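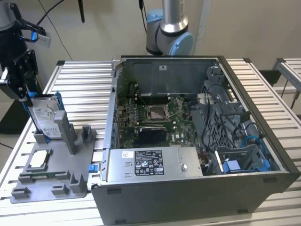 From: Leonie Tanner
To: cell-practice list
Subject: Re: Draft rules for the PC teardown bench, part two

Hi all,

Thanks for the pile of replies on part one! I'm pasting Jacobus's message below because he raised most of what I wanted to get to anyway, and then I'll go through it in more or less his order.

Jacobus Sithole wrote:
> Leonie, I read the draft over lunch and I'm mostly happy. Three gripes.
> First, you say "side panel off, PSU cord out" but you don't say who
> checks the cord. At Mirwood we had two people each sure the other one
> had done it.
> Second, the speed limit. You have one number for everything. Moving
> over an open case and moving inside an open case are different jobs
> and I'd want two numbers.
> Third, the drive carriers. You let the arm pull as soon as the fingers
> close. What about the SATA cable? I've seen a connector come away with
> half the plastic still on it.
> Also page 4 has the word "shall" in it 50 times. Please.
> Jacobus

OK so, the cord. You're right and I've changed it. The person who presses start is the person who checks, full stop, and they initial the sheet before the arms get enabled. I know some of you hate paper. Gasser tried doing it on the tablet and ended up with people tapping yes on the way to the coffee machine, so I'm sticking with the sheet for now (happy to be argued out of it).

On speed, yes, two numbers. The way I've written it now, there's a travel speed for anything above the rim of the case and a work speed for anything below it, and the changeover happens on height, not on which step of the program you're in. We had it tied to the step before, and whenever somebody edited the program the slow part wandered off to where it wasn't needed. Cunier's people told me they do it by height too, so at least we'll be wrong together. If you run two arms over one case, the second one parks clear while the first is below the rim. I had a softer version of that with "where practical" in it and I've taken that out.

The carriers are where I spent most of the time. Our towers have those blue plastic drive carriers and they're nice to grab, but the cables get everywhere around the cage. So the new wording goes: grip, stop, look through the wrist camera, then pull. The look is a person looking, at least until we trust something else to do it.
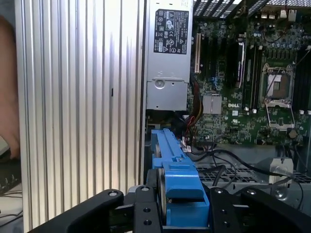 Wrist view with the carrier in the fingers and the black SATA cables looping over by the cage.

What you're checking for at the stop is whether any plug is still seated in the drive you're about to move, and whether a loop is lying across the path out. If you can't tell from the camera, that counts as a no. Open the fingers, back off above the rim, sort it by hand with the arms disabled. It costs you a minute. I went back through our log from November and out of 182 pulls we stopped and went in by hand on 4, which I can live with.

A few smaller things people asked for:

Where parts go. Every part that comes out gets one place in the fixture and only that place. I've added a line saying the processor sits in its own pocket and memory goes in its slot, no stacking, no "just for a second" on the bench slats. Screws especially! They go down the gaps and then you're on the floor with a flashlight.

Power supplies. We don't open them. I didn't think that needed writing down but two of you asked, so it's written down.

Hands. No reaching into the case while an arm is enabled, even if it's parked and even if you're quick. This one stays exactly as it was and I'm not taking edits on it.

Casix folks, you asked whether the rules cover laptops. They don't. The clearances are all different and I'd rather somebody who does laptops every day had a go at it. I'll send you the text file so you don't have to start from a blank page.

And Jacobus, I got the "shall" count down a lot. I didn't get all of them. Some of them are load-bearing.

What I still need from the list: does anybody have decent wording for what to do after an e-stop with a carrier halfway out? Ours says "recover safely" and that's no help to the person standing there. I'd like one clear sequence, and I'd like to know if you back the arm out under power or open the fingers by hand first. We've done both and people here disagree pretty loudly.

Send me whatever you've got, messy is fine.

Leonie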